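Quick one tonight, its late and I still have dishes. Dividend check-in for December.

Got my payout from Skeltgate this month. 37 dollars. Not retiring on it. Last year the same shares paid me 51, so yeah – a cut, and a big one. They buried it on page 4 of the letter, under a lot of talk about "flexibility".
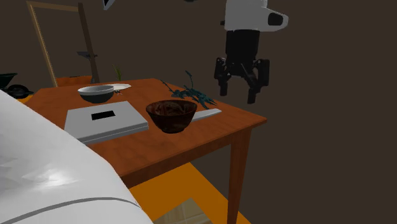
Am I selling? Not yet. I want to see the spring numbers first, and I'd be selling near the low if I went now.

The rest of the account is boring, which I like. Stondasholm flat. Kitik up a little, then down a little. Hashmi I bought too early, same as always, and it's still under what I paid. Added a bit more anyway. Small order, over 100 dollars but not by much. Reinvesting is turned on for everything exept Skeltgate now – that cash just sits until I make up my mind.

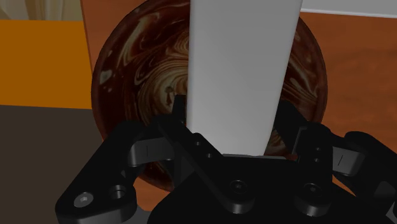
Harish Gounder wrote in after the last post that I should stop picking single names and put the whole thing in a broad index fund, and that a high yield is usually a warning anyway. Fair. Half my retirement money is in one already. This account is the part I let myself mess with.

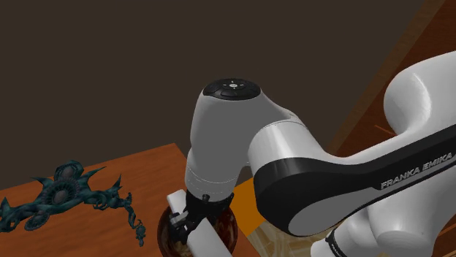 And the rule for it hasn't changed. No new money beyond the monthly amount, no borrowing, no checking prices at work (broke that one twice). Skeltgate gets untill the spring report. If they cut again I'm out the same day, whatever the price is.

Taxes post next, if I can find the forms.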